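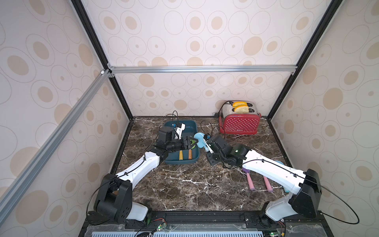

Notebook, transfer rumor tracker
24 March 2022

Worked on the source scoring again. The question from Krishnamoorthy was simple: when a newspaper writes that a club "is interested" in a player, how often does the player sign there? I took the January window only, and only left-backs and wingers, to keep the hand checking small.

After removing duplicates we have 513 reports. Of these, 489 have a clear player and a clear club. The rest mention things like "several clubs in the north", and I left them out completely. Aldana thinks we should keep them with a low weight. I don't agree yet, but I wrote her argument in the shared file.

Problem of the morning: loans. The script treated a loan with option to buy as two different moves, so Cakedcombe looked like a very active club. Fixed in the matching step. I have not run the older windows again, please don't use the old table until I do.

Second problem, the copied stories. One site publishes, then others repeat the same sentence with the words in a different order. Gopinath's similarity check catches them when the limit is 75. With a higher limit it misses the translated ones, and I read many of these by eye to be sure. For now we keep 75.

The rumor about the Gesisdale left-back is a good test. It has five reports, all going back to one radio interview where the agent only said the player "likes big stadiums". Our score still gave it a high value. So the score must look at the first source and not at the number of repeats. Thirumalai has a draft for this, I will read it tonight.

To do:
- run the summer window again with the loan fix
- ask Hiếu if "in advanced talks" should be its own category
- check spelling of player names with accents, two records for the same winger at Chaimongkol
- Helirance export stops at midnight local time, so late deadline-day reports are missing. Ask them for the full file.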